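**Notebook, February, Releo gripper work, laundry room set**

Starting a fresh page for the trimming experiment, because the first numbers look good and I want them down before I forget how I got them.

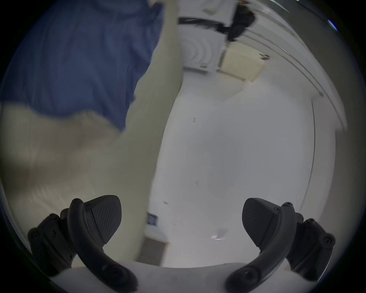
Why cut the start and end off every demo before training?

Mostly to get rid of idle time. The policy learns from every step we give it, and a demo that opens with the gripper hanging still teaches it to hang still. On the Bergeron baseline we had rollouts that just sat there over the object and never committed.

So, what I ran:

- Pool is 622 demos, all with the handheld, all from the Tultthorpe rooms.
- Trim rule: drop everything before the fingers first change width, minus a short lead-in, and same idea at the tail.
- Threw out 209 demos where the pose track jumps. Wide lens plus white floor plus white walls is hard on the tracker, very few features to hold on to. Any bit of clutter helps a lot!
- Same network, same seeds, same learning rate as the untrimmed run. I only touched the data.

The stalls over the object are nearly gone. I watched the rollouts twice because I didn't believe it. The arm comes down, closes, lifts, and the approach is so much smoother than what we had in January. Really fun to watch. It still fumbles flat things lying on the floor (cards, thin packets), where the pads come in too high and close on air. I think that's height error from the tracking and has nothing to do with trimming, but I haven't shown that.

Lead-in length matters more than I guessed. With up to 5 frames kept before the first width change the policy gets jumpy and snaps shut early. Longer is calmer. Need a proper sweep.

Open things:

- frames with a person's arm right up against the lens: mask, or leave in? Griston masks theirs. Try both, 2 seeds each
- check whether the width threshold fires on finger flex
- redo the tracker calibration before adding any new rooms
- copy the trim script to the shared folder, the version there is the old one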